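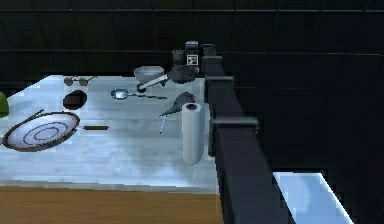

How often does the wrist marker offset need to be checked?
Every 200 operating hours, after any change of gripper fingers, and after any contact hard enough to trip the torque limit. The procedure takes 20 minutes on a table cell.

6.3 Checking the wrist marker offset

The wrist marker is the small square black-and-white tag on the wrist assembly. The Zavero controller compares the marker position reported by the overhead tracker with the position worked out from the joint encoders. The difference is the marker offset. The same steps apply to the physical cell and to its simulated copy in Plellach; where they differ, a note says so.

Before you start

Set the cell to manual mode. Log in with a service account. The operator account can read the offset but cannot save it.

CAUTION: On a physical cell, keep hands and head outside the reach of the arm while the drives are on. Manual mode limits speed. It does not limit force.

Procedure

1. Open the gripper and jog the arm to the HOME pose.
2. Inspect the marker. The white border must be complete on all four sides. Wipe a dirty marker with a dry lint-free cloth. Replace a scratched or lifted one (see 6.5).
3. On the Service page, select Tracking, then Wrist Marker.
4. Press Read. Wait for the value to stop changing.
5. Jog to poses P1 through P4 in order and press Read at each one. Objects may stay on the table if the path between poses is clear of them.
6. Compare the five readings. The spread between the largest and smallest must be less than 2 mm.
7. If the spread is within limits, press Save. The controller restarts tracking.
8. If it is not, go to step 9. Do not press Save.
9. Check the wrist housing screws for looseness, with the drives off. Turn the drives on, return to HOME, and repeat from step 4.

Note: In Plellach, skip the cleaning in step 2 and all of step 9. A large spread in simulation means the wrong tool file is loaded. Reload the file that matches the fitted gripper and start again.

Note: Tall items near the table edge can hide the marker from the tracker at P3. The Service page then shows fault 232 and no value. Move the item and press Read again. The earlier readings are kept.

After the check

Enter the saved offset and the hour count in the cell log. Return the cell to automatic mode and run one empty cycle at reduced speed.

Section revised March 20, 2023, T. Van Wyk, Clelthorpe service desk. Replaces the December issue.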